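Running the block table at an open day: quick how-to

Notes from our November open day at Brasbridge, written up in December 2023 so whoever does the next one doesn't start from zero. Assumes your arm is already commissioned and you have a risk assessment signed. If not, stop and do that first.

**What you need**

- the arm with the plain rod tool, no gripper
- wooden board, the big one
- Plelau block set (keep 5 spares, kids pocket them)
- barrier tape, two signs, a stopwatch
- printed prompt cards

**Before doors**

1. Bolt down the base. Check it again after lunch.
2. Board flat on the table. Push on each corner. If it rocks, shim it.
3. Load the Lornach demo profile, speed limit at 20 percent. Do not let anyone talk you into more.
4. Set tool height with a block on the board, then jog the rod right round the edge. Listen for scraping.
5. Try the e-stop. Really press it.

**Laying out the blocks**

Don't line everything up neat. Visitors think its a recording if the start looks too tidy. Mix a cluster with some loners and leave room to push through.
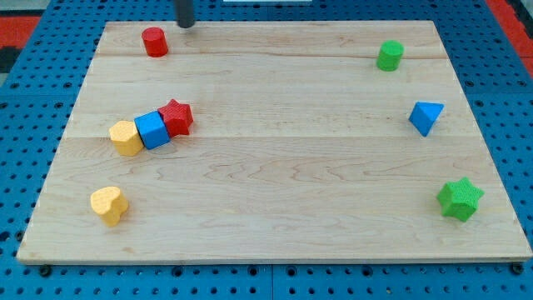

*Steinarsdóttir*

Good sort of spread to work from. Yellow hexagon, blue cube and red star jammed together on the left, so "separate the star from the cube" is a fair first request. Middle of the board wide open. Green star and blue triangle out on the right for the longer pushes, and the heart is on its own so you can ask for it by shape without any confusion.

Cylinders at the far side: save them for later. They're harder to explain to a crowd when the rod is coming round behind.

**Running a turn**

- Visitor picks a card or makes up a request. Color plus shape, e.g. "blue cube to the green star".
- Read it back out loud. Type it in. Check for typos, it will happily sit there doing nothing.
- Hands behind the tape, then hit start.
- Cap it at 37 seconds. Past that people wander off.
- If a block gets stuck on the edge, pause, hold, THEN reach in. Not before.
- Don't reset between turns unless the board is a mess. Messy starts are more fun to watch anyway.

**Things that went wrong**

Cards ran out by mid afternoon, print double. The talk next door drowned out the read-back so get a small speaker. One sign said "touch here", meaning the tablet, and you can guess. Reworded now.

**Packing up**

Park the arm, power off, wait for the light to go out. Count blocks back into the tub. Log goes in the shared folder under open-days, same name format as last time please.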